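# Reller block and tray set - data card

Notes on the physical items used in the small-parts table sessions, kept with the recordings so that anyone repeating the layout can work from the same list. Maintained by the Vatetti bench group. Last revised in August.

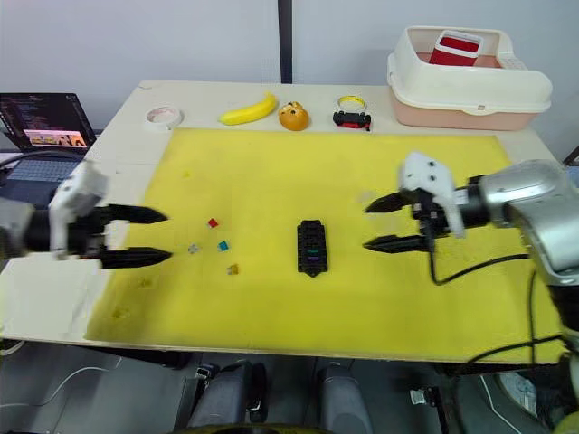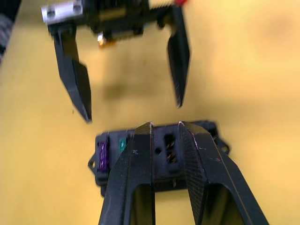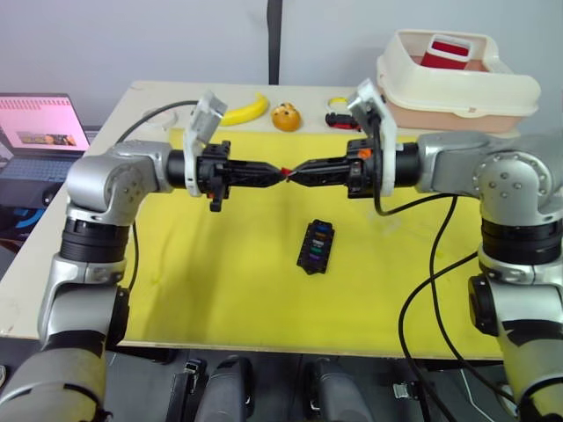 *Fig. 1-3. The yellow work surface, same occasion.*

## Contents

The set covers one activity: small plastic blocks are placed into, or taken out of, a black slotted tray. There are 585 recordings in the current release, of which 51 are held back for checking.

| Folder | Contents |
|---|---|
| `blocks/` | single block moves, one colour per recording |
| `tray/` | full fills and full clears |
| `parts/` | small black component, handled on its own |
| `layout/` | stills and measured positions |

## Items on the work surface

- **Blocks.** Small, plastic, several colours. Some of them are translucent. Colour names in the labels follow the Kerr list, in which `teal` and `green` are separate entries. Please don't merge them.
- **Tray.** Black, rectangular, with slots. The starting position is logged per recording and isn't fixed.
- **Component.** Black module with a mounting tab at each end. It is labelled `module_a` throughout. Fuse box, relay housing and similar names were dropped from the labels after the first pass.
- **Surface.** Yellow covering laid over the table. It doesn't reach the far edge.

## Items along the far edge

The toy banana, the orange round toy and the black and red toy car are kept on the strip behind the yellow covering (Fig. 1 and Fig. 3). They are labelled `background` and are never the target of a move. Tape rolls are treated the same way. The cream tub at the back right is also background, as is whatever is in it.

Positions along the edge are approximate. If a toy is knocked, it is put back by eye - no attempt is made to match the earlier position.

## Labels

Each recording has one line in `index.csv`:

```
id, folder, block_colour, slot, start_state, end_state, note
```

`slot` is numbered from the near left. `start_state` and `end_state` list occupied slots only. An empty tray is written as `none`, not left blank.

Recordings are capped at 280 seconds. Full clears that ran longer were split, and the second half carries the suffix `_b`.

## Known problems

- `amber` and `orange` were used interchangeably in the first batch. Around 2,000 label rows were corrected; a few may remain.
- Clear blocks are hard to pick out against the covering and their outlines are less reliable than the rest.
- Marks on the covering were not cleaned between batches. Don't use them as reference points.
- Close views can be blurred. These are kept in, with `blur` in the `note` column.

## Related sets

The Amar set uses the same tray with a different covering and numbers its slots from the far right. Convert before combining the two.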